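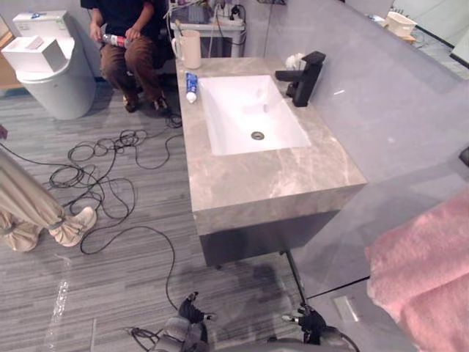
Collection notes, April

The bathroom set at Trultham is now in regular use, and I have spent most of the month turning what comes out of it into something the learner can take in. The task list is short: wipe the sink, put the toothpaste back, fold the towel over the bar. Most of my effort goes into deciding what counts as a good example of each.

We have 724 episodes on disk. An episode starts when the operator says "go" and ends when both hands are clear of the work. I had first used a fixed length of 27 seconds – simple to store, bad for everything else. Slow operators were chopped off before the release, and quick ones left a long tail of stillness, which the Zellia policy learned faithfully. It would finish the wipe and then stop moving for good.

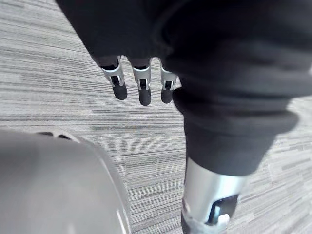 Clock drift was the other problem. The wrist streams ran 2 frames behind the head stream, and the joint log matched neither. For a slow reach you would never see it. For a pinch on a towel edge, the fingers close in the log before they close on screen, and the model is told to grip thin air. I now line everything up on the joint log after recording, using a short tap of the fingertips at the start of each episode. Uthai Khamphan wrote the script for that and it has needed one fix.

We also change the starting pose more than we used to. The first batch had the arms in the same place every time, and the policy went badly wrong if the base was parked a little to one side. There are seven starting poses now, picked at random by Trarkivell when it loads the next task. Operators dislike this, as it breaks their rhythm.
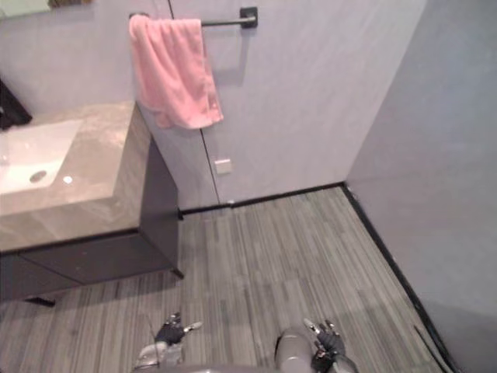

Head view over the floor, both hands free, towel on the bar.

Labels are still done by hand in Safavi. I mark the first contact, the release and any regrasp. Failed attempts are kept but go in a separate folder, and I have not decided whether to train on them. Next job is the drawer task, once the new handles arrive.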